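Chapter 4
Notes, Lists and Boards: Writing Things Down at Work

In this chapter you will learn
why people forget small tasks in a busy workplace
how to write a note that another person can follow
when a list is better than a note
how to look after a shared notice board

Key words: reminder, handover, deadline, backlog, shared board

4.1 A morning at Luvholm

Grigore Moldovan began to work in the office of Luvholm, a small furniture hire business, in October. On his second morning the phone rang while he was printing labels. A customer wished to change the colour of 36 chair covers from grey to white. Grigore said yes, of course, and he repeated the order back to her very politely. Then the courier came to the door, the printer stopped, and his manager asked him for a key.

The covers went out on Friday in grey.

Grigore was not lazy and he was not careless. He had listened well. But he had kept the message only in his head, and in the next ten minutes three other people put something on top of it. Most of the mistakes which we study in this chapter are of this kind. They are small, they cost some money and some goodwill, and a few written words would have been enough to prevent them.

4.2 What memory can hold

The part of memory that we use for the task of the moment is called working memory. It is quick, but it holds only a few items, and it loses them easily when we are interrupted. You can test this with a partner. Read a phone number aloud, ask your partner what they had for dinner yesterday, and then ask for the number again.

Writing moves the item out of working memory. After that you do not need to carry it, and you can give your full attention to the courier at the door. Psychologists sometimes call this offloading. We do it also with alarms, with knots in string, and with an umbrella left beside the front door.

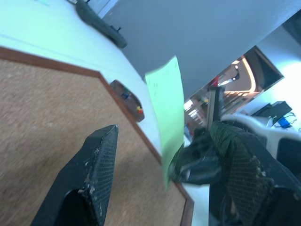 Figure 4.1 A sheet of light green paper.

4.3 The short note

A short note has one subject. If you have two subjects, take two pieces of paper, because one of the tasks will be finished first and the note will be thrown away with the other task still on it.

A good short note answers these questions: what must be done, by whom, and before when. Compare the two notes below.

Chairs!! Call her back.

Beril, please call the customer about the white covers before noon on Thursday. G.M.

The first note was clear to its writer for perhaps one hour. The second can be understood by a person who was on holiday when the call came. Notice that the writer has also put his initials, so Beril Bozkurt knows whom she can ask.

4.4 The shared board

A note on your own desk reminds only you. When several people depend on the same information, it should be in a place where all of them pass. In many workplaces this is still a cork board, even where there is a computer program for the same purpose.
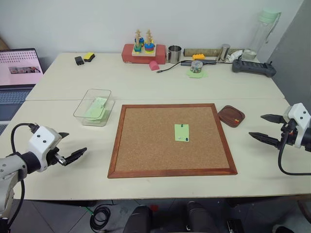

Figure 4.2 A cork board with a wooden frame and one pinned note.

A board is useful only while people believe what is on it. If old notices stay up for months, the eye learns to pass over all of them, including the new ones. For this reason, one person should be responsible for the board each week, and every note should carry a date on which it may be taken down.

Activity 1
Find a notice board in your school or neighbourhood. Choose one notice that you think is out of date. Write down how you know this, and rewrite the notice so that a stranger would know when to remove it.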